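仿真示教数据：六月这一批的采集记录

上一篇写了 Perness 控制器的标定，这篇接着记采集本身。任务是 Ovorside 里的双臂取放，场景用 Velside 室内包，全部在仿真里遥操作完成，没有真机数据。

目标是 200 条轨迹，最后入库 191 条。剔掉的九条里，六条是时间戳断档，三条是操作端丢了跟踪，夹爪停在半空，后面的动作没有意义。任务失败但动作连贯的轨迹没有删，单独打了标签，训练时默认不采样，以后做失败检测可能用得上。

采样率定在 20 Hz。之前试过更高的，相邻帧的动作差小到和手抖一个量级，模型学到的主要是停顿。降下来以后，验证集上的动作误差曲线平了不少，文件也小了。状态向量 28 维，含两臂关节位置、关节速度和夹爪开合，底座位姿另存，不进输入。动作记录的是目标关节角，没有用末端增量。末端增量回放时会累积误差，双臂靠近时尤其明显。

场景随机化做得比较保守：物体初始位置、光照强度、地面和墙面贴图。家具布局每隔一段换一次，同一布局内部不动。Velside 的室内包背景偏杂，椅背、植物、墙上的画都会进画面，我没有清理。第一版是在空场景里采的，换到有家具的房间，成功率掉得很厉害，视觉编码器基本没见过杂物。

遥操作的延迟比预想麻烦。渲染和物理跑在同一个进程里，场景一复杂，物理步就被拖慢，操作者会下意识放慢手上的动作，数据里于是多出一段一段的犹豫。后来把渲染拆出去，物理步固定，犹豫段明显减少。早先采的那部分我用速度阈值切过一遍，切点前后各留五帧。

有一个问题还没解决：左右臂的使用比例不均。我是右撇子，单手能完成的步骤几乎都给了右臂。镜像增强试过，但房间左右不对称，图像翻转之后和场景对不上，只翻状态更不行。目前的办法是让 Eilif Sandberg 按指定手臂补采，采完再看分布。

数据格式沿用 Amissah 的分块写法，每条轨迹一个文件，图像和状态分开存，索引里写任务编号、布局编号和随机种子。种子一定要存，有两次就是靠它复现了穿模。

训练部分等补采结束再写。

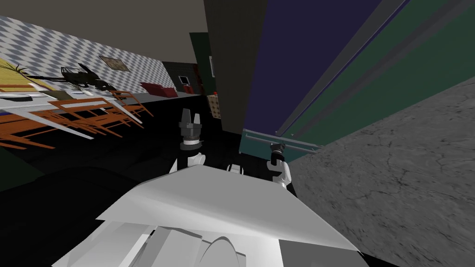 阅读时间：4 分钟

白色双臂机器人，黑色夹爪，Velside 带长桌和橙色椅子的那套布局。

分享 20 · 评论 3

评论

灰度测试：失败轨迹的标签是手工打的还是脚本判的？
 博主回复：脚本按物体终点位置先判一遍，再人工看回放。

lin_k：关节角做动作空间，换机器人就得重采了吧。
 博主回复：是。这批只打算用在这一台上。

半步：固定物理步之后操作端会不会觉得画面跳？我这边拆开以后反而更难控。

本站使用 Cookie 保存阅读偏好和登录状态。继续浏览即表示同意。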